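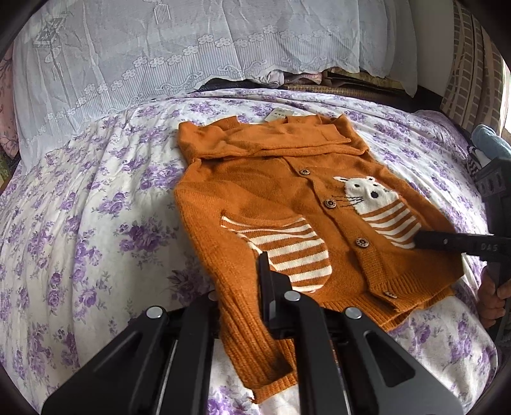
# Small sizes, short lives

*Ingvild Moen runs Bonska, a children's clothing exchange in Skimstead. Interview by Eun-ji Chae.*

Ingvild Moen unlocks the shop at 8:30, an hour and a half before it opens, and spends that time sorting. Bags come in all day and she doesn't like to go through them with customers at the counter. "People stand there and apologize for their own kids' clothes," she says. "I'd like to do it by myself with the radio on."

Bonska started in the front room of her apartment on Ovurley Street. She had two children close in age and a closet of things that had been worn for one season. A neighbor had the same problem in different sizes, so they swapped. Then the neighbor's sister wanted in. When the hallway got too full to open the front door all the way, Moen rented the old key-cutting shop near the bus stop, and she has been there since.

The exchange has 146 member families now. They bring in what no longer fits, get credit for it by the piece, and spend the credit on the next size up. People who aren't members can buy for cash, but most of what leaves the shop leaves on credit. "We're not getting rich," Moen says. "The rent is paid and I have one person on the payroll besides me. I'm fine with that."

## What comes in

I asked her what she sees most of, and she answered before I had finished. "Sleepers. Newborn sleepers, hardly worn. Everybody gets them as gifts and the baby is out of them in a few weeks." She has stopped giving credit for those, except in winter. Anything for the first month goes into a free bin by the door.

The other end of the range is the trouble. By the time a child is five or six, pants come in with the knees gone or don't come in at all. A rack of good pants in that size is empty by noon. Moen keeps a waiting list for snow pants, which she writes by hand in a school notebook, and the list for this winter was already two pages long in August.

Knitwear sits somewhere in the middle. Plenty of it comes in, a lot of it handmade, and it lasts if it has been washed properly. The problem is that parents are afraid of it. "They pick it up, they look at the label, they put it back," she says. "They think it's going to be work."

Is it?

"A bit. Less than they think. I tell people to wear it more and wash it less. If there's oatmeal on the front, you clean the oatmeal. You don't have to wash the whole sweater."

She is strict about drying. A wet sweater on a hanger gets long in the body and wide at the shoulders, and she says she can spot one from across the room. She dries hers flat, on a towel, with the buttons done up and the sleeves out to the sides.

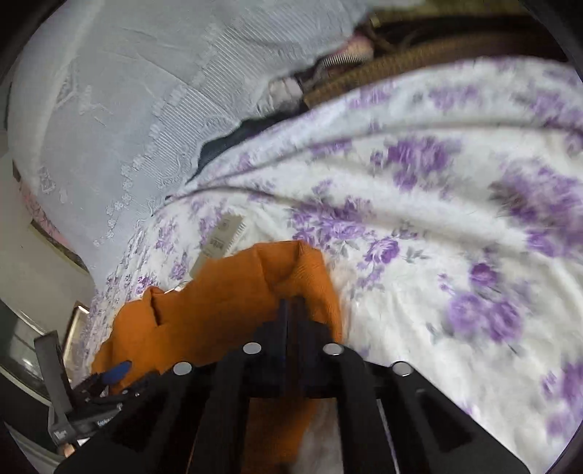 ## Checking and pricing

Every piece gets looked at the same way. Collar first, then cuffs, then underarms, then she turns it inside out and goes along the seams. Buttons get a firm tug. If one is loose she sews it down again before the piece goes on the rack, and if one is missing she swaps out the whole set, because she has a drawer full of complete sets cut from clothes that were past saving.

She doesn't take anything with a cord at the neck. "I don't care how nice it is. I cut it out or I send it back."

Pricing used to take her most of an evening. For a while she tried to set each price by brand, and spent hours looking things up. Now there are four price levels, marked with a dot on the tag, and brand doesn't enter into it. A few members complained and one family left. The sorting got much faster.

The stock is kept in Tak, a small inventory program her nephew set up on an old laptop. On the morning I visited it showed 408 pieces on the floor. Moen thinks the real number is lower. "Things walk off. Or a kid hides a hat inside a boot and we find it in spring."

## Sizes don't mean much

Ask her about sizing and you should have somewhere to sit. The number on a label tells her the maker's opinion, she says, and every maker has a different one. She has held up two shirts marked the same size with a difference in length as wide as her hand. So the shop sorts by measurement. There's a yardstick screwed to the counter, and each piece is laid along it from shoulder to hem before it gets a place on the rack.

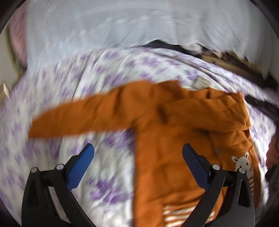
Members were slow to get used to that. Most parents know a child's age and maybe a height from the last doctor's visit, and they want to shop by those. Moen's advice is to bring a sweater that fits right now. Lay it on the counter, see what it measures, and go up from there – more in the sleeves than in the body. "Arms grow first. At least mine did, on both of them."

Hoods are a special case. She finds that a hood adds bulk under a winter coat, so a sweater with one should be bought with the coat in mind. Parents forget this until the first cold morning, when the coat won't close.

## What she would change

She would like more room. The back of the shop holds the sorting table, the sewing machine and the off-season bins, stacked to the ceiling, and getting to the bottom one takes roughly 10 minutes. She has looked at a bigger place across the street and decided against it for now. The rent would mean charging a yearly fee, and she thinks the families who need the exchange most would be the first to drop out.

She'd also like people to bring things in sooner. A lot of what arrives has been in an attic for years, waiting for a second child or a cousin, and the elastic has dried out. "If you're done with it, bring it the same month," she says. "Keep one thing. Keep the one you like best – and give me the rest while somebody can still wear it."

I asked which one she had kept. It was a pair of mittens, her son's, with a hole in one thumb. She has been meaning to fix it.

Bonska opens at 10. When I left there were already two strollers outside, and a man with a bag of rain boots was asking if he could leave it by the door.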